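Marnholm's packing nook gets its winter look, and the clamshells are piling up

By Kieran Ackroyd

December 6, 2024

I'll admit I have a soft spot for the snack drive at the Fothergill rooms, so when I heard the packing nook had new wallpaper I found an excuse to go over and take a look. It's the bullfinch paper! I'd only seen a swatch of it back in November, and I had it down as a bit much. Up on the walls it's a different story, all those fat red birds and pine cones with the snow coming down in dots. I could have stayed in there all afternoon.

The drive itself is the same as last year. People bring in snacks and small bits of tableware, the crew sorts them on the white table, and the boxes go out to homes on the Cemport side of town before the holidays. They packed 800 last winter and they're hoping for 990 this time. As of this week the tally on the door says 212, which sounds low to me, but I'm told the big push always comes in the last stretch.

The other thing they want is containers. Clear hinged ones, the kind that bakery cookies and salad greens come in, and they'll take them used as long as you give them a proper wash first. (Please do wash them. I've been guilty of a quick shake over the sink myself, and crumbs do get into those little ribs along the sides.) A soft brush and some dish soap will do it, then leave them open to drain overnight.

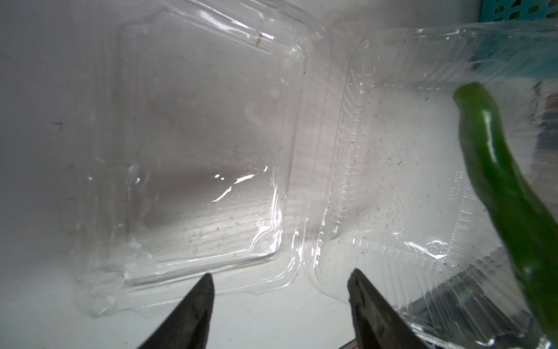
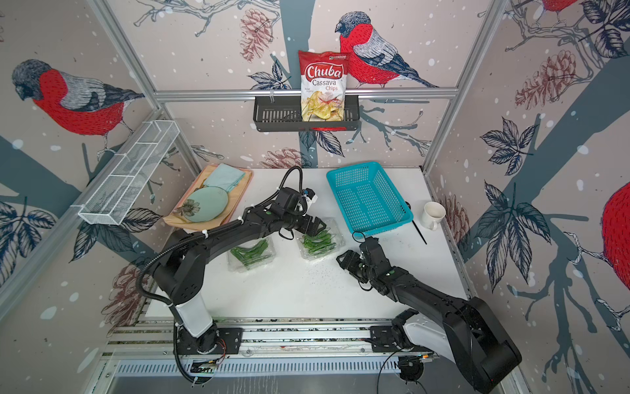
A clear clamshell with specks still in its base, top, and the bullfinch walls with a bag of Chuba cassava chips on the rack.

I had never tried cassava chips before, so of course I went home by way of the Vudenach store and bought a bag of my own. They didn't have the same kind, but the ones I got were crunchy and a little sweet, and they were gone before supper. If you're bringing chips for the drive, sealed bags only, and nothing that expires before the end of January.

Plates and napkins are welcome too, and they don't have to match. I saw a pale green plate with a dark flower design on it that I would have happily taken home, set out on a tray with a light blue napkin. Chipped plates can't be used, and neither can glassware this year, after what happened with the tumblers.

Drop-off is at the side entrance of the Fothergill rooms, through the blue door, and you can leave things any time the porch light is on. If you've got more than 3 bags, ring first and somebody will come out with a cart. Parking is the usual headache, so I'd walk if you're close by.

The wallpaper stays up through the end of winter, by the way, so there's time to stop in and see the birds even if you've got nothing to give.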